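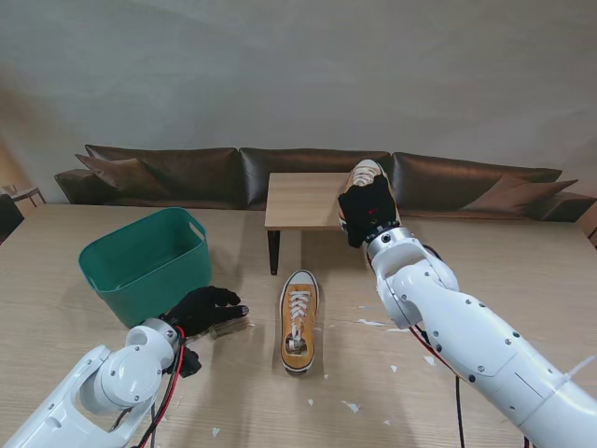 Figure 4. Tabletop with brush and paper scraps.

Bañuelos objects that a regional variant is a new monster with an old name, and that counting it as a returning one inflates every claim a studio makes about loyalty to its earlier games. We think she is mostly right. The trouble is that her objection has been repeated for years in writing on creature-collecting games without anyone checking what players do when they meet a variant, and the studios' own statements are no help, being written to sell the next release.

4.2 Do variants bring players back to older creatures?

Clodberg is a useful case. It shipped with a roster carried over from Zunell, and eight of the carried creatures were given a second form tied to the cold northern map, Cuautle. The publisher's line was that the new forms would "renew interest" in the originals. If that were so, we should see players who catch a northern form go on to use the original more than they did before. We collected 2,484 public team lists posted to the Clodberg trading board before the April balance patch and coded each for the presence of originals and variants.

The result is thin. Lists with a northern form were a little more likely to include some carried-over creature, but the effect goes away once we leave out players who had also posted Zunell teams. Those players liked the old roster already. They would probably have used it whatever the map looked like. Only two of the eight originals showed any gain among players new to the series, and both had received better moves in the same update, so we do not see how the variant can be given the credit.

Yazıcı reads similar data from Zokelau more kindly. In her account, players treat the two forms as relatives and build small stories around them, and team lists are a poor place to look for that kind of attachment. This may be true. Her evidence is a set of forum threads chosen for being rich in such stories, though, and people who write long posts about the family life of a swamp lizard are hardly the typical buyer. We read 200 threads drawn at random from the Clodberg board and found talk of this sort to be rare. Most of the threads that named a variant were asking where to catch it or complaining about its stats.

There is a further problem with the word "return." A variant that can be caught in one game and then moved into the next is a different thing from one that stays locked to its map. Clodberg allowed transfer only after the main story, and the menu for it is badly hidden. Several posters were unaware it existed. Any study that treats the northern forms as available to all players, as the early reviews did, is measuring something few of them had.

We do not claim that variants do nothing. They fill out a map cheaply, and they give reviewers a picture to put at the top of the page. Whether they change how players feel about the originals is a separate question, and team lists can answer only part of it. A survey that asked players about both forms before and after release would be a better test. The next section turns to trading prices, where the pattern is somewhat clearer but the sample is worse.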